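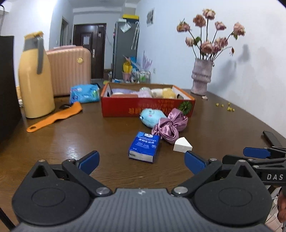 印刷する | この話題をメールで送る

手持ちグリッパーでのデータ集め、机の上は散らかす派? 片付ける派?

投稿者:mofu_desk
8月に入ってから、家の机でずっと手持ちグリッパーの実演データを録ってます。やらせたいのは「机の上の小物をつまんで赤い紙箱に入れる」っていう、それだけのタスクです。学習はFakbridgeの標準設定ほぼそのまま、実機はVikskaの卓上アームを知り合いの工房で時々触らせてもらってます。

で、ここまでで1,402本録れました! 自分でもよくやったと思う(腕が痛い)。ただJultettiで変換をかけたら、そのうち152本がはじかれてしまって。ログを見ると大半が「両手の軌跡の対応がとれない」。両手に一つずつ持って録ってるので、片方が画面の端に行ったときに見失ってるんじゃないかと疑ってます。

相談したいのはそこじゃなくて机の上のほうなんです。最初はポケットティッシュと箱だけ置いて、すごくきれいな状態で録ってました。途中から飽きてきて、つやつやのシュシュとか水色のぬいぐるみとか白いくさび形のブロックとか、家にあるものをどんどん足していって、奥にポットも花瓶も出しっぱなし。最近の分はもう完全に生活の机です。

前半のきれいなやつと後半のごちゃごちゃを混ぜて学習させていいものか、前半は捨てるべきか。みなさんどうしてますか。

投稿者:neji_no_atama
散らかす派です。迷わず散らかす派。
うちもきれいな机だけで始めて、実機の横にマグカップを一個置いたら手が全然違うところに行きました。あれを見てからは毎回何かしら動かしてます。前半は捨てなくていいけど、後半を多めに引くように重みをつけたほうがいいかも。

投稿者:kotakota77
えー、私は反対かな……。
物を足すタイミングと腕が慣れてくるタイミングが一緒だと、あとで何が効いたのかさっぱりわからなくなりませんか? 最初の数百本って動きが雑なんですよ、誰でも。mofu_deskさんのきれいな机のデータは「机がきれいで手が下手」、散らかった机のは「机が散らかってて手がうまい」になってるはずで、混ぜた結果が良くても悪くても理由が言えないと思う。
私なら机をきれいに戻して、今のうまい手で400本録り直します。面倒だけど比較ができます。

投稿者:neji_no_atama
>>kotakota77さん
論文書くならそうだけど、家の机で箱に入れたいだけの人に400本録り直せはきついって(笑)。腕が痛いって書いてあるじゃん。

投稿者:kotakota77
別に論文の話はしてないです。次に何を録るか決めるのに必要って話。やみくもに足していくほうが結局たくさん録ることになると思いますよ。

投稿者:mofu_desk
お二人ともありがとうございます! 手が下手だった説、ものすごく心当たりがあります……。最初のころの動画を見返すと、ティッシュの上で指先がずっとうろうろしてるんですよね。つかむ前に2秒くらい悩んでる。これを学習したらロボットも悩みますよね?

投稿者:hako_to_himo
悩みます。うちのは悩みました。
つかむ直前に宙で止まってぷるぷるする癖がついて、原因を探したら私の癖でした。迷ってる区間だけ切る手もあるけど、切り方が荒いと今度は急に手が飛ぶので、私は丸ごと外すことにしてます。

あと横からすみませんが、柔らかいものと硬いものは分けて数えておいたほうがいいです。サテンっぽいつるつるのシュシュとか、つまむ位置が毎回変わるでしょう。くさびのブロックは逆に、曲がってる側をつまむと逃げる。全部「小物」でひとまとめにしてると、得意なほうだけ本数が増えていきます。

投稿者:mofu_desk
数えてみました。シュシュをつまんでるの、77本しかなかった……! ティッシュばっかりでした。完全に楽なほうに逃げてました。ティッシュの袋って平たくてつまみやすいんですよ。青いパッドで挟むと気持ちよく持ち上がるので、つい。

投稿者:hako_to_himo
あるあるです。私は始める前に紙に順番を書いておいて、その通りに録ってます。気分で選ぶと絶対に偏る。

投稿者:yoake_soldering
はじかれた分の話が流れちゃってるので拾います。軌跡の対応がとれないやつ、机のつやも見たほうがいいですよ。うちは木目のつやつやした天板で、照明が映り込んで位置推定がふらふらしてました。レースのカーテンを閉めたら減りました。
それと撮り始めに両方のグリッパーを画面の中に入れて、一拍止めてから動く。これだけでJultettiの機嫌がだいぶ違います。

投稿者:mofu_desk
天板、まさにつやつやの焦げ茶です! 布を敷いたほうがいいですかね?

投稿者:yoake_soldering
敷くと今度は布が本番と違うってことになるので、私は敷かない。最終的にその机で動かすなら机はそのままで、光のほうをいじるのが先だと思います。

投稿者:neji_no_atama
布は敷いた回と敷かない回を混ぜればいいじゃん、と散らかす派は思うのであった。

投稿者:kotakota77
またそうやって変数を増やす(笑)
でも布が何枚かあるなら、それはちょっとやってみたい気もする。

投稿者:tamago_servo
後ろの景色はどうしてます? ドアとかスーツケースとか、タスクに関係ないものが映り込むじゃないですか。Kopecký式のメモだと背景はなるべく固定しろって書いてあって、でも家だとそんなの無理で。家族が椅子を動かすし、洗濯物は干すし。

投稿者:hako_to_himo
固定しないほうがいいと思う派です。背景がずっと同じだと、箱じゃなくて奥の家具を手がかりに位置を覚えちゃうことがあって。うちで一回、机の向きを変えただけで箱の隣に落とし続けたことがあります。箱は机に対して同じ位置なのに、ですよ。

投稿者:tamago_servo
うわ、それは怖い。じゃあ洗濯物はむしろ歓迎ってことで……家族に言ってみます。

投稿者:mofu_desk
うちは背景ほぼ固定です。花瓶もずっと同じところにあります。これ動かしたほうがいいのか。ドライフラワーなので、動かすと花びらがぽろぽろ落ちそうで嫌なんですけど。

投稿者:neji_no_atama
花瓶はそのままで自分が反対側に座ればいい。机の四辺から録るの、けっこう効くよ。箱の字が逆さまに見える向きと普通に読める向き、両方あるといい。

投稿者:mofu_desk
なるほど! 私の座る位置だといつも箱の字が逆さまなんですよね。考えたこともなかったです。
ひとまず予定としては、
・前半のうろうろしてる回を外す
・シュシュとぬいぐるみを多めに、順番を紙に書いてから録る
・座る場所を変える
・撮り始めに一拍止める
で行ってみます。kotakota77さんの録り直し案も、400本は無理でも少しだけやってみたいです。きれいな机の分を少し、今の手で。

投稿者:kotakota77
少しでもやるならぜひ! 同じ日に散らかした机とセットで録ると比べやすいです。あと、外した回は消さないで別フォルダに置いといてくださいね。私は消して後悔しました。

投稿者:yoake_soldering
腕が痛い件、台所用の滑り止めシートを肘の下に敷くとけっこう楽です。あとグリッパーを両手とも持ちっぱなしにしないで、片手の回は片方を机に寝かせておく。

投稿者:mofu_desk
肘の下! 今夜やってみます。Vikskaを触らせてもらえるのが来週なので、結果はまたここに書きますね。

このページを印刷する | 友達にメールで知らせる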